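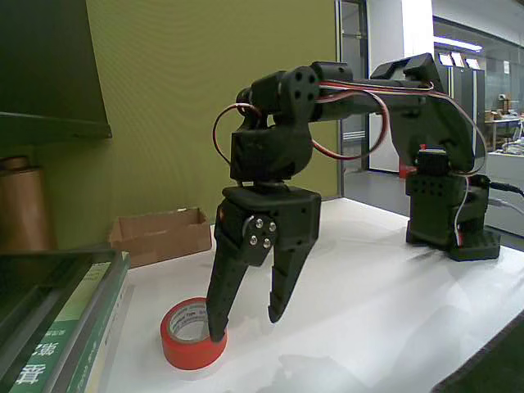 Section 3: Setting up the practice ring

Your Corneck practice ring is ready to go up, and this is the fun part! By the end of this section you'll have a safe place for your dog to meet sheep, with a gate that rings a chime in the barn when it swings open. You'll be running chime wire past the hinges, so give it plenty of slack. The wires on the black arm are a good guide: they loop well out from the joints, and your chime wire should do the same at each hinge. A wire pulled tight across a hinge will pinch or snap.

The full kit encloses 3,448 square feet, plenty of room for a young dog to circle a small group of sheep without crowding them.

Before you start

Walk the ground and pick up stones, old twine and fallen branches. Choose a level spot with some shade and good drainage. Have a helper with you for the panels - they're light, but they catch the wind.

Putting up the panels

1. Stand the first gate panel where you want to walk in. Face the latch outward.

2. Work away from the gate, dropping a pin through each pair of panel loops as you go. Leave the pins loose for now.

3. Curve the line gently. Sheep love to pack into a tight corner, and a beginner dog will have a hard time getting them out again.

4. Set the second gate panel opposite the first.

5. Close the ring, then go back around and push every pin all the way down.

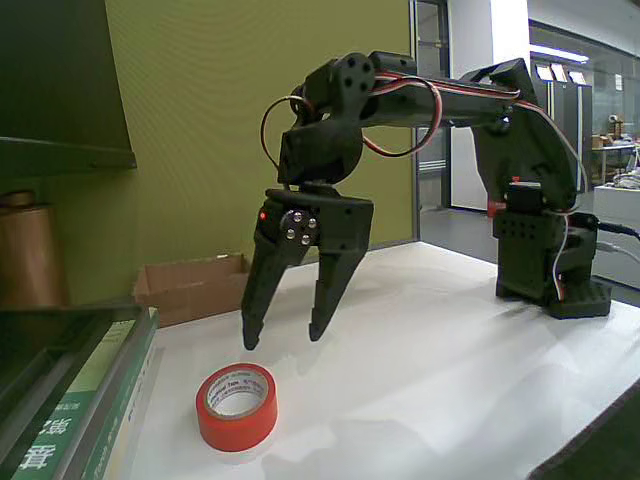 6. Drive a ground stake at every third panel. In soft soil, use the long stakes from the Pladley pack.

7. Clip the chime wire along the top rail, outside the ring, where curious sheep can't chew it.

8. Open and close both gates fully. Listen for the chime each time.

CAUTION: Never leave a dog and sheep alone in the ring, even for a minute.

CAUTION: Unplug the chime box before you touch the wire ends.

Note: If a gate drags, lift it off, turn the lower hinge bolt 2 full turns and hang it again. Eirlys Lloyd on our help line can talk you through it any Friday afternoon.

Your first session

Bring the sheep in first and let them settle and graze. Then walk your dog in on a long line. Keep it short and cheerful, and stop while your dog is still eager for more. You're going to have a wonderful time with this! Section 4 covers your first commands.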